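3.2 Where people put their keys down

I should say at the start of this section that I lose things constantly, so I came to the question of household "landing spots" with a bit of a personal grudge. By a landing spot I mean any surface where someone drops small belongings on the way in and expects to find them again. Earlier writing on the subject (see Section 2) treats the hallway as the obvious place for this, and for the larger houses in Catterall that held up quite well. It fell apart as soon as I looked at flats.

We had 14 households in the diary study, and each kept a paper diary for 6 weeks. I asked them to jot down what they had mislaid, where they looked first and where the thing finally surfaced. People were wonderfully frank! One diary had a whole page on a single library card, with arrows. Altogether we ended up with some 1,000 entries, and I read every one of them at my own kitchen table, usually with a cup of tea going cold next to the pile.

What struck me most was how much of the searching began and ended at a table. Tables came up in the diaries far more often than shelves, hooks or bowls, even in homes where a bowl had been bought specially for the purpose (my own included, I'm afraid). Wooden tops like the one in Figure 2 were the kind people wrote about most, and several diaries grumbled that a brown glasses case simply melts into the grain. 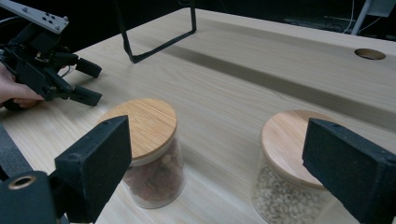

Catterall, May
Figure 2. A light-coloured wooden tabletop with a pale grain.

The diaries also made me rethink what counts as a search. I'd planned to log a search as beginning when someone got up to look, but plenty of entries describe a person sitting quite still and going back over their morning in their head. One diarist called this "walking home again", a phrase I liked so much that I've pinched it for Section 4. These quiet searches were written up at greater length than the active ones, and they turned up most often on a Sunday, when there was less of a rush to get out of the door.

I did try sorting the entries with the Jistdale checklist, which was drawn up for offices. It copes nicely with desks and drawers but has no box for "under the cat", and I had to add 2 categories of my own: soft places (sofas, coat linings, beds) and moving places (bags, prams, other people). Both are set out in the appendix. The moving places gave me the most trouble in coding, as a purse left in a pram can be in three rooms before lunch, and I've marked those entries with a star wherever the diary didn't say which room came last.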